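Stop Buying the Clever Gripper First

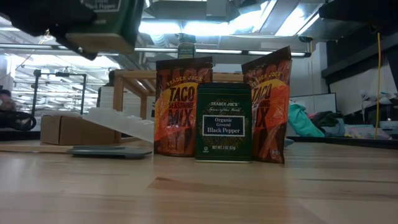

I've had the same argument three times this year, twice in a workshop and once in a parking lot in the rain, and I'd like to have it properly now, in writing, where I can't be interrupted. My position is that most small outfits trying to get an arm to handle groceries should start with the plainest two-fingered gripper they can lay their hands on, and should stay with it for much longer than feels comfortable.

I should say where I'm coming from. I spend my working days at Rilcombe, which does pick-and-place trials for people who sell food in small packages. Tins, jars, pouches, little cardboard boxes, the sort of stuff that lives at the back of your cupboard. Before that I was at Fovstead, where we had a cabinet full of fancy end effectors and a very thin folder of results. So I've got form on both sides of this, and I've signed the purchase orders for some of the things I'm about to be rude about.

Pepper tins and taco seasoning packets are my favourite test pair, by the way. A tin is a lovely thing for a gripper. It's got flat sides, it doesn't change its mind when you squeeze it, and if you come in a few millimetres off centre it'll generally shuffle itself into line between the fingers. A seasoning packet is a horrible thing. It's got a flat bit, a lumpy bit and a crumply bit at the top, and the seasoning inside moves about as you lift, so the weight at the end of the move isn't where it was at the start. Put the two of them close together on a table and you've got a harder problem than either one by itself, because now the fingers need somewhere to go.

That last part is what the catalogues skip over. Every gripper I've ever been sold was demonstrated on a single object standing in the middle of a big empty surface with acres of room all round it. Real shelves are tight! The neighbour is nearly always touching, or near enough. When we ran our comparison in April we scored each attempt twice, once for whether the target came up and once for whether the things next to it were still standing afterwards, and the second score rearranged the whole ranking. The three-fingered adaptive hand, which everybody loved (me included, it moves beautifully), was the best of the lot at picking up a lone packet and the worst at picking one out of a row. Its knuckles are fat. There's no polite way to get them in.

We logged 1,754 attempts altogether, and I know that's not a number that will frighten anyone with a proper research budget, but for a place our size it was a lot of evenings. Each gripper got the same arm, the same cameras and the same objects, and we didn't let anybody retune the controller halfway through because they had a soft spot for one of the hands. That rule caused more bad feeling than anything else we did. I'd keep it.

Suction deserves a word, since someone always brings it up. On the tins it was superb and very quick. On the packets it depended entirely on which part of the packet it met, and the moment you get a fold under the cup you're finished. I've heard people say you just need a softer bellows, or a smaller cup, or two cups, and maybe they're right, but by then you're designing a suction system for one brand of pouch and I thought the whole idea was that you wouldn't have to.

Now, the other side. Trygve Myklebust, who builds fingers for Rivadeneira and has forgotten more about contact surfaces than I'm ever going to learn, thinks I'm being a stick-in-the-mud. His case, and I'll try to give it fairly, is that a plain parallel gripper only looks good because people like me spend ages fixing everything around it. We adjust the approach angle, we nudge the camera, we fiddle with the closing force. Give the same attention to an adaptive hand, he reckons, and it'd pull ahead. He also points out that a compliant finger forgives a bad pose estimate, and that bad pose estimates are what you get in an ordinary room with strip lighting bouncing off a shiny tabletop.

He's got a point, and it annoys me. The lighting one especially. Overhead glare has cost me more good picks than any finger ever did, and a glossy packet under a row of fluorescents can give you a depth reading that's pure fantasy. A forgiving hand would've rescued a few of those.

But look at what happens to the learning. If the soft hand rescues the pick, you never find out that your camera was lying to you. It sits there in the system like a leaky tap behind a wall. With two stiff fingers and no charm whatsoever, a bad estimate gives you a knocked-over tin and a bit of swearing, and you go and sort out the camera. I moved our side camera in the first week purely on the strength of knocked-over tins – lower, and further round – and every gripper we tried after that did better, the fancy ones too.

That's also why I get cross about money. The adaptive hand we had on loan from Rostico would have eaten our whole budget for the year. The parallel one cost us 600 dollars second-hand, plus a pair of printed fingertips with a strip of grippy rubber glued on by yours truly. For the difference you can buy a decent second camera, and a second camera fixes problems that no hand can. If somebody handed me a fresh budget tomorrow I'd spend it on seeing things first and on holding them later, and I'd have money left over for better lamps.

One more grumble, about closing speed. Every spec sheet leads with it. Ours takes 90 milliseconds longer to close than the quickest of the bunch, and I have yet to meet a customer who'd notice. The arm spends ages getting there and ages getting back. The fingers closing is a blink in the middle of it. I'd swap every bit of that quickness for slimmer fingertips, and I've told two manufacturers as much, and they both wrote it down very nicely.

Would I use the plain gripper for everything? No. Soft fruit, no chance. Anything in a net bag, please don't. And if you're only ever going to pick one shape, go and get whatever suits that shape and ignore me completely. My beef is with the shop that's just starting out, with a mixed shelf and one arm and a modest pot of money, being talked into a hand with more joints than anyone on staff can debug.

Trygve's bringing a new set of narrow soft fingertips over to Rilcombe for us to bolt on to the cheap gripper, and we'll run them through the same row of packets and tins under the same rules. If they beat my rubber strips I'll say so, and I'll buy lunch.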